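재료역학 특론 강의 노트
7장. 섬유강화 복합재 적층판의 기초

7.1 단층의 좌표계와 탄성 상수

일방향 단층은 섬유 방향을 1축, 면내 직각 방향을 2축, 두께 방향을 3축으로 둔다. 평면응력을 가정하면 독립 탄성 상수는 E1, E2, G12, ν12의 네 개로 줄어든다. ν21은 ν12/E1 = ν21/E2 관계에서 구하며 따로 측정하지 않는다.

섬유 방향 강성은 혼합 법칙으로 추정한다.

E1 = Ef Vf + Em (1 − Vf)

직각 방향은 역혼합 법칙을 쓰되, 이 식은 실측값보다 낮게 나오는 경향이 있다. 과제에서는 Halpin-Tsai 식을 사용하고 형상 계수 ξ는 2로 둔다. ξ를 다르게 잡은 경우에는 근거를 적을 것.

7.2 직물 단층

평직은 날실과 씨실이 한 올씩 교차하고, 능직은 교차점이 한 올씩 밀려 사선 무늬가 생긴다. 교차가 잦을수록 섬유 굴곡(crimp)이 커지고, 압축 하중에서 굴곡부가 먼저 좌굴한다. 같은 섬유와 같은 체적분율이라도 직물의 면내 강성은 일방향 단층을 0도와 90도로 교대 적층한 값보다 낮다.

균형 직물에서는 E1 = E2로 둘 수 있다. 다만 직조 단위가 시편 폭에 비해 크면 균질화 가정이 성립하지 않는다. 스트레인 게이지의 길이도 단위 셀 하나 이상을 덮어야 한다.
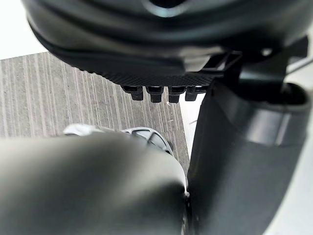
Jarmila Machala는 균형 직물이라는 조건만으로 E1 = E2를 쓰는 것은 성급하다고 지적하였다. 올 수가 같아도 제직 중의 장력은 날실 쪽이 크고, 따라서 씨실의 굴곡이 더 커지므로 두 방향을 각각 시험해야 한다는 것이다. 타당한 지적이다. 본 강의에서는 계산을 간단히 하기 위해 등식을 유지하되, 실험 보고서에서는 두 방향의 값을 따로 표기한다.

7.3 고전 적층판 이론

가정은 다음과 같다. 층간 접착은 완전하며 미끄러짐이 없다. 중립면에 수직인 직선은 변형 후에도 직선이고 수직이다. 두께 방향 변형률은 무시한다.

k번째 층의 변환 강성 행렬을 Q̄k, 아래위 경계의 z좌표를 각각 z(k−1), z(k)라 하면

A = Σ Q̄k (z(k) − z(k−1))
B = 1/2 Σ Q̄k (z(k)² − z(k−1)²)
D = 1/3 Σ Q̄k (z(k)³ − z(k−1)³)

중앙면에 대해 대칭인 적층에서는 B = 0이 된다. 비대칭 적층은 대체로 경화 후 냉각 과정에서 휜다. 층수를 세는 순서가 바뀌면 B의 부호가 뒤집히므로 z의 양의 방향을 풀이 첫 줄에 명시한다.

적층 표기는 [0/45/−45/90]s와 같이 쓴다. 첨자 s는 대칭을 뜻하며 위의 예는 8층이다. 직물층은 각도 뒤에 F를 붙여 일방향층과 구분한다.

7.4 파손 기준

최대응력 기준은 각 성분을 따로 비교하므로 성분 간 상호작용이 들어가지 않는다. Tsai-Hill 기준은 상호작용을 포함하지만 인장과 압축 강도를 식 안에서 구별하지 않는다. 응력의 부호를 보고 해당하는 강도 값을 대입해야 한다. Tsai-Wu 기준은 F12 항의 결정이 문제로 남는다. 이축 시험 자료가 없으면 F12 = −1/2 √(F11 F22)를 쓰는 경우가 많다.

초기 층 파손 이후의 해석에서는 파손된 층의 E2와 G12를 감소시키고 A, B, D를 다시 구한다. 감소 계수는 문헌마다 다르다. 이번 과제에서는 0.1로 통일한다.

7.5 실습 시편과 측정

시편은 Limis 프리프레그 12층으로 제작한다. 적층 순서는 조별로 배부한 표를 따른다. 절단면은 사포로 정리하고, 폭과 두께는 길이 방향 세 곳에서 측정하여 평균을 쓴다. 탭은 유리섬유 복합재를 사용하며 접착 전에 시편 표면의 이형제를 제거한다.

인장 시험에서 탄성계수는 변형률 최대 2,000 με까지의 구간에서 최소제곱법으로 구한다. 초기 물림 구간의 자료는 제외한다. 그립 내부에서 파단된 시편은 강도 계산에서 빼고, 탄성계수 계산에는 포함한다.

체적분율은 산 분해법으로 측정한다. 시약 취급은 조교 Romana Slanina의 안내를 받은 뒤에 시작한다. 시험실은 327호이다.

7.6 연습문제

1) E1, E2, G12, ν12가 주어진 단층에 대해 45도 방향의 Ex를 유도하고, G12가 Ex에 미치는 영향을 논하라.
2) [0/90]과 [0/90]s의 B 행렬을 각각 구하라.
3) 평직 단층 하나를 굴곡이 있는 구간과 직선 구간으로 나누어 직렬 모델로 등가 강성을 구하라. 굴곡각은 작다고 가정한다.
4) 문제 2의 두 적층판에 균일한 온도 강하 ΔT를 줄 때 발생하는 곡률을 구하라. 열팽창계수는 부록의 표를 사용한다.

풀이는 손으로 쓰거나 조판하여 제출한다. 코드로 계산한 경우에는 행렬의 중간값을 함께 첨부한다. 문제 3의 유도 과정은 강의록 94쪽의 기호를 따른다.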